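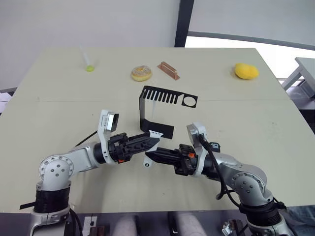 Jan 31, 2026

Up at six to catch the bus into Genddale for the march. Cold and dry, with a wind off the river. I had two jumpers on and the good boots, and I was glad of both by the time we reached the square.

The coalition had asked people to gather at ten outside the old corn hall. Half past ten is when it filled up. The Falside tenants came with their own banner, the long green one that needs three people to carry it, and stood on the left by the steps. The students were on the right. The farm workers' union didn't come. They had put out a statement on Thursday night to say they would wait for the outcome of the talks before going into the street again, and they kept to that. I saw two of their people at the back without badges and said hello. They said they were there for themselves.

The demands were the same as in the autumn. A date for the regional election, the emergency order lifted, and the seven people held since the Skimska blockade either charged or let go. The governor's office says the election will be held in April "if conditions allow". That phrase was on a good many placards.

Kha Cù spoke first and kept it short. She read the seven names and asked for quiet after each. Then a man from the students spoke for far too long about the constitution, most of which I agreed with, but my feet had gone numb and people near me had started talking about lunch. Zübeyde Güneş was last. She told us that the interim council had written to the coalition late on Friday, inviting it to send four people to a meeting next week. There was some booing. She waited for it to stop and read the letter out in full.

It's a thin letter. It says the council wishes to hear the views of "all responsible groups" on the arrangements for the vote. It doesn't mention the emergency order or the seven. It doesn't say who else has been asked. Zübeyde said the coalition would decide this evening whether to go, and that each member group had one vote, and would people please talk to their own group and not shout at her.

We walked the usual way, down Mill Street, over the bridge and back by the law courts. Police on the bridge but no shields this time. One of them was eating a sandwich in the van with the door open. The radio put us at 681, which is the police figure, and I don't know how they arrive at a number like that. The coalition hasn't given one. It was smaller than November and bigger than I had expected after the union pulled out.

I ate at Thái with the ward group afterwards. Noodle soup, then tea. We pushed two tables together and argued until past three. The case for going to the meeting is that if we stay away they will say we were asked and refused, and the vote will be arranged without us. The case against is that they get their photograph with us and we get nothing for it. I can see both. In the end I spoke for going, on condition that the seven are the first item and that our four walk out if the chair won't take it. The younger ones didn't like it. One of them said that I'd have gone to any meeting with biscuits. We voted, and it was for going, by two.

I took our result round to the coalition office on foot, as the phones there were engaged all afternoon. The stairs light is out again. They were still waiting for Falside and for the students, so I helped fold leaflets and kept out of the way. There's a petition too, 140 signatures from our ward so far, 86 of them from the two streets I did with Ilse's old clipboard before Christmas. I've said I will do Quarry Road on Tuesday if it isn't raining.

The vote was through by eight. They are going. Kha and Zübeyde, one from the students, and one place held open for the farm workers in case they change their minds. The students wanted it minuted that they had voted against and would send someone all the same. The letter back was being typed when I left. It asks for the seven to be put first, and for the talks to be open to the press. I don't expect they will get the second.

Missed the 28 by a minute and had to wait for the next one. A woman at the stop asked whether the shops had been open for the march and I told her most of them had, apart from the bank. She said her son used to go on these and has given up. She didn't say why and I didn't ask.

Home after nine. The late news gave it a minute and a half, between the flooding and the football. They showed the green banner, and a spokesman for the governor saying that dialogue was the way forward. He was asked twice about the emergency order and said twice that it was under review. Nothing about the seven.

Left heel is blistered. I've put the boots by the heater with newspaper in them. Must ring the surgery on Monday, pay the water, and give back the flask I borrowed from number nine.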